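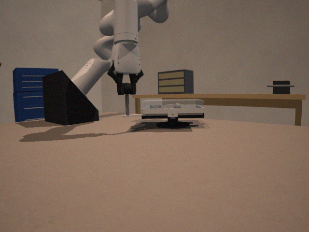
12 Jan 2024

Back late, writing this fast before I fall over. Whole day on the question Aoi wants answered by the end of the quarter — can one of these arms do a real chore yet, start to finish, no hand-holding. My answer tonight is no. Ask me again after coffee.

We're still in simulation so nothing breaks, which is a mercy. Arm, a tool in the fingers, a clear box on a stand. A kid could do the reaching part. The arm plans it beautifully too. Then it's the last inch, where you or I would just feel for the rim and go, and the thing has no feel at all unless we give it some. I spent 3 hours on grip settings and another one finding out I'd saved them to the wrong folder. Idiot.

Aiman thinks I'm too gloomy. He went to the Plindgate bakery in November to see their tray loader and says it runs all night on its own. Fine, but same tray, same rack, same height every time. That's a shop floor laid out for the machine. My kitchen is not laid out for anyone. We argued about it over noodles and he did give me laundry. No one is close on laundry.

1,339 runs logged so far on the Sindlow setup. Havent looked at the failures properly, need to. Aoi says sort them by where the tool was when things went wrong, she's probably right, she usualy is.

Mom called in the middle of all this, wanted to know when she can have one for the dishes. Told her roughly 2 more years, which is what I told her last time. She said she'd buy a new sponge.

Tomorrow — failures first, then lower the approach speed, then email Holeck about the shelf test. Dont touch the grip settings. Call the dentist.

Bed.

Recent entries
Floor vacuum vs. the rug fringe
What Santoso wants for 430 a month
Folding one towel
Notes from the Holeck visit

We use cookies to remember your reading settings. Accept | Manage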